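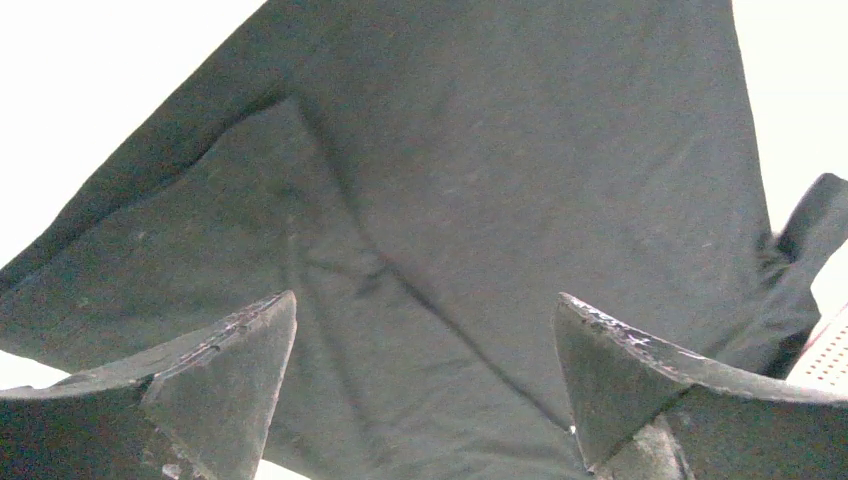
3 min read
14 shares · 4 comments

I finally made it over to the Trakstead workshop on Monday evening, after months of Paloma Yazzie telling me I had to come see the folding build. It's a shared space, up a flight of stairs, and it smells like solder and coffee.

Paloma and Dindo Yap have been at this for 8 months. The goal is one arm setup that can fold a plain dark shirt on a white tabletop, sleeves and all. Sleeves are the hard part, Dindo says (he said it a lot!), because they bunch up right where they join the body and the software loses track of the edges. Dark cloth makes it worse, since one fold on top of another is just gray on gray with a skinny shadow between.

I got to poke at the fingers too. They're all scratched up along the top edges and I kind of love that, it looks like a tool somebody uses. Dindo wants to print a new pair. Paloma says leave them alone.

We stayed way too late and I went home with lint all over my sweater. I'm going back in May with a striped shirt.

Comments (4)

Bouchra Shawky: Striped will be easier, I bet!

Obaidul Nanayakkara: What did the arms cost them?

Paloma Yazzie: $3000 so far, don't tell Dindo.

Viorica Munteanu: Do towels next please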